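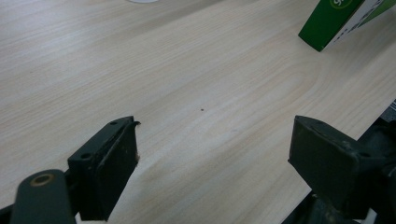
Does cleaning up hand-held gripper demos before training help, or is it better to just collect more of them?
For a small pick-and-place policy, cleaning came out ahead in our runs, provided the trims are done at the start of each episode.

Setup: 2497 episodes in the Skivine set, all wrist view, parallel fingers. Two policies, same weights at start, same step count. One saw everything. The other saw a set filtered with Tondden, our idle-segment cutter. 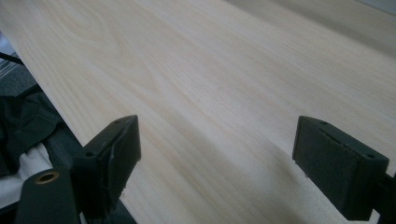

The cutter drops any stretch where finger width and pose both stay under threshold for 27 frames. Most of what it removes is approach hesitation — the operator hovering before committing to a grasp.

Evaluation was 175 trials per policy. The filtered one paused less before closing. Placement error did not change, which we did not expect.

Open problem: clear plastic. A transparent bin gives the encoder glare and table texture where it needs a wall. Printed cartons inside one are easier to find than the rim they have to clear.
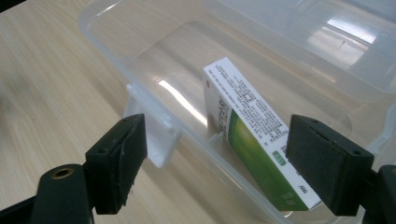

Next steps

Rerun with 1000 episodes to see if the gap holds at smaller scale. Thresholds and split files go up with the Jisumetti release in September.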